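## 4.2 Heap form and the loose edge

Draft of 2012-10-21, numbers for the June batches still to be merged into Table 2.

Section 4.1 dealt with the material in the bin. What follows is heaps only. Heaps on a hard, smooth surface, no walls, no tray lip. This is the case the Hamunura shop floor cares about, as most of the spill and most of the weighing error there comes from piles left standing on the bench between steps.

Total for the study was 419 heaps over five batches. Same fine grade throughout, same lot number except batch 5 (Wesard ran out, the replacement was sieved again on arrival and passed). Heaps were poured, then pushed together by hand tool or left alone. Pushed heaps and poured heaps are kept apart in all the analysis below. Mixing them was the main mistake in the pilot and we lost a good month to it.

Poured heaps first. Not much to say. Near-circular base, single peak, slope close to the value in Section 3. The Najafi scoring sheet works fine for these, two scorers agreed on nearly every one. The only trouble was the smallest pours, where the peak is too flat to mark and the scorers guessed. Those are flagged in the data file and left out of the slope fits.

Pushed heaps are a different matter. The outline goes lumpy and stops being useful as a single number – width along one axis tells you next to nothing about width along the other. The top breaks up into lobes with shallow creases between them. We score three things: number of lobes, crease depth (shallow / deep), and the loose edge, meaning any stretch of outline where the compact body gives way to powder with no clear boundry. Figure 5 has the shallow crease type with a loose edge on one side.

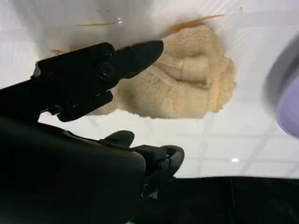 **Figure 5.** Irregular heap of fine, pale beige material on a glossy white surface. Shallow creases across the middle; edge loose and powdery at right.

The loose edge matters more than the lobes for weighing. A scoop taken from the compact side comes up as a lump and leaves a clean face. From the powdery side it drags, and a thin film stays on the surface. Film mass was small per scoop but it adds up over a shift, and it's the part that never gets back into the batch. We brushed and weighed it separately from batch 2 on. Batch 1 film was not kept. Should have been.

Color was recorded but not used. Darker specks turn up in nearly all of the material, tiny, spread all through it, and we found no link between specks and crumbling. Butik sorts on speck count at intake; for heap behavior at least we see no reason to.

Crease depth is the weakest of the three scores. Under flat light a shallow crease nearly vanishes, and a lighter band along a fold can be read as a ridge by one scorer and as nothing by the other. Agreement got better once both scorers worked from the same side of the bench with one lamp set low. All heaps in batches 3 to 5 were scored that way. Earlier ones were rescored from stills where the stills allowed it – otherwise depth is left blank.

One more note on handling. Heaps left standing overnight were dropped from the set, cover or no cover. The covers touched the peaks on the taller ones and we couldn't tell afterwards which flat tops were ours. Individual scoop records (3475 in all, both heap types) are in the supplement, with film mass in its own column. Scoop order is given too, as the first scoop out of a pushed heap behaves unlike teh rest; see 4.3.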